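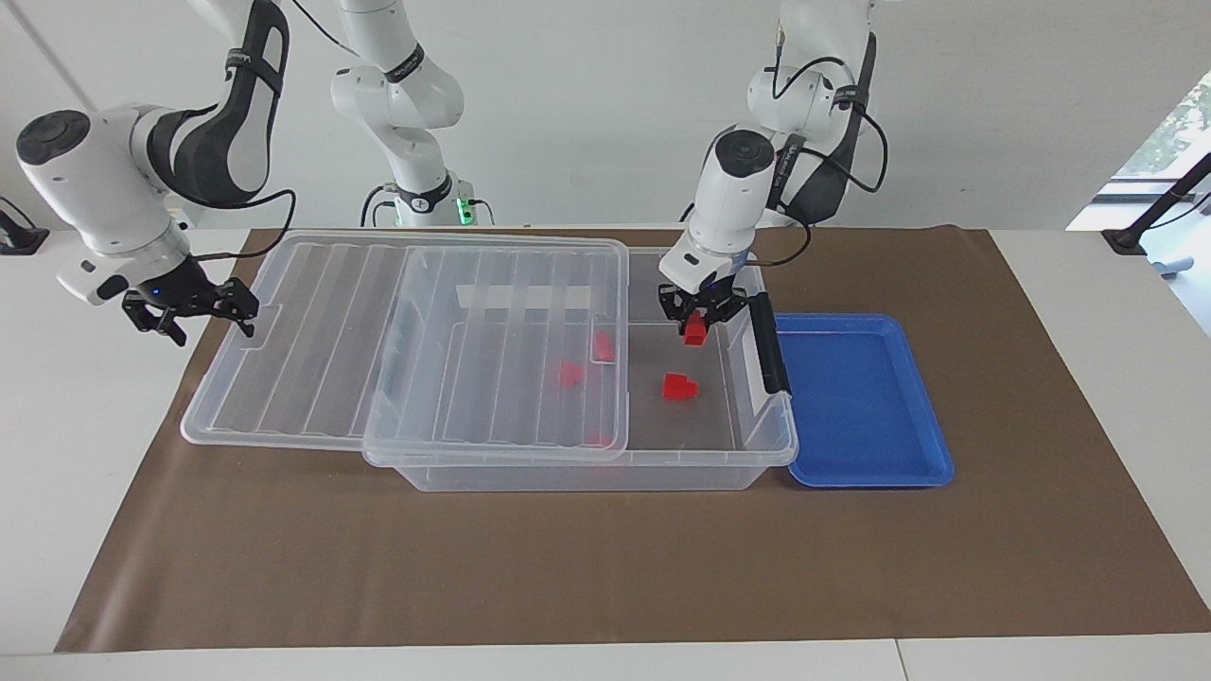

Bimanual block transfer into a lidded storage box, Lostitz bench cell

About Lostitz

Lostitz is a contract research group working on two-arm manipulation of household objects. We develop and test learning methods for containers, lids and small parts, and we publish the results whether or not they favour our own approach.

Our main line of work is Stivetent, a training method that splits each demonstration at contact changes and learns a separate short policy for every segment. A selector network decides which policy runs next. Clear plastic is a large part of the test program. Depth sensors handle it poorly, and blocks seen through a ribbed lid lose their edges and much of their colour.

In the current benchmark, Stivetent was trained on 840 demonstrations and evaluated over 336 trials. The baseline, a single end-to-end policy, used the same demonstrations and the same trial layouts. Stivetent completed 172 more trials than the baseline. Most of the remaining failures occurred when a lid shifted during a grasp and the selector did not return to the earlier segment.

Demonstration data is stored and labelled in Tramemico, our in-house annotation tool, which now holds almost 3000 recorded episodes. Partner labs can request access to the labels and the evaluation scripts. The Queiroz test suite, covering drawers and hinged containers, is scheduled for release in March.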